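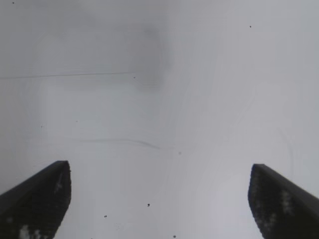

My before-you-hit-record rules

I spent most of Tuesday rewriting our start-of-shift checklist, and I had way more fun with it than I should admit. The old one ran to 58 lines (I know!) and people were skimming it, me included. The new one fits on a card taped next to the keyboard.

First rule: look through the wrist camera before anything else. Both fingertips should show, left and right, with a clear gap between them. If one has wandered off, stop and fix the mount.

Second: check the pads. Pale, scuffed-looking patches on the black mean you get out the cloth, wipe, and look again. If they're still there, write it in the log and tell whoever has the next shift.

Third: the surface. Specks, smudges, hairline marks — all of it goes in the log. We argued over this one for ages. Michalis Tsakiris wanted every mark cleaned off before every run, and I said fine, you do it 164 times a week. We settled on wiping at the start and again every 5 runs, and writing down whatever won't come off.

Last rule, and my favorite: no changing the lights halfway through a batch. Kernby lost 275 runs to that in June and I still hear about it.

I'm sending the card over to the Stirnidcombe folks next. They'll want to add lines. They always do.

Recent posts
Labeling cables the Casado way
Our Grorkham logbook template
Who gets to press the red button?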